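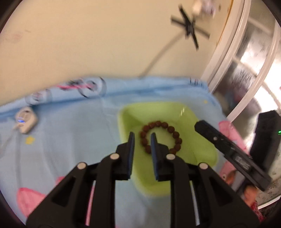 Bead bracelet in a lime-green tray, photographed on a printed bedsheet.

Small Things at Home: Gallery

The Josden Household Collection records the ordinary objects that people keep within reach: the items worn daily, set down at night and picked up again in the morning. Such objects are seldom documented. They are replaced or given away, and the manner in which they were kept is lost with them. The gallery on this page forms part of the Bedroom section, which opened to online visitors in April.

The collection holds 886 entries at present. Each entry consists of at least one photograph and a short text prepared by the collection's staff. Objects are photographed where they are kept, on the surface where they are normally used, and are not cleaned or rearranged for the purpose.

Entry notes

The bracelet is made of round beads in a dark reddish brown, with a texture similar to that of seeds. The material has not been tested, and the entry is therefore listed under "Beads, unspecified." It lies in a loose circle in the middle of the tray.

The tray is light green plastic, shallow and rectangular, with rounded corners. Trays of this type appear throughout the Bedroom section, where they hold jewelry, coins, keys and hair ties. The collection files them under "Containers, open."

The sheet beneath is light blue with pink cartoon shapes and small touches of yellow. Printed bedding is indexed separately by ground color and by motif, and visitors may search by either term.

A rolled blue border or bolster runs along the far edge of the sheet, printed with faint dark circular motifs and pink accents. It shares its index entry with the sheet.

A black remote control and a small white device with a blue indicator light are also in view. The device has a thin white cable and has been entered as "Electrical, small" pending identification.

Related galleries

Flondero Room - dressing tables and their contents, with particular attention to combs, mirrors and boxes with lids.

Ashour Room - bedding and household textiles from 2000 onward. A printed guide to the pattern index is available at the reading desk.

Wesova Room - cords, chargers and remote controls. This gallery is being recataloged, and a number of entries may be unavailable while the work continues.

Viewing and use

Prints from the Bedroom section may be consulted in the Josden reading room by appointment. Requests should state the name of the gallery and the object of interest. Visitors may reserve a table for up to 60 minutes and may request 2 folders at a time. Pencils only are permitted in the reading room, and bags must be left in the lockers by the entrance.

Photographs on this page may be used in classrooms and for private study without charge, provided that the Josden Household Collection is credited. Permission for publication must be requested in writing before use.

Corrections to the entry notes are welcome - in particular, information that would help to identify bead materials or bedding patterns. Please include the caption of the photograph in all correspondence.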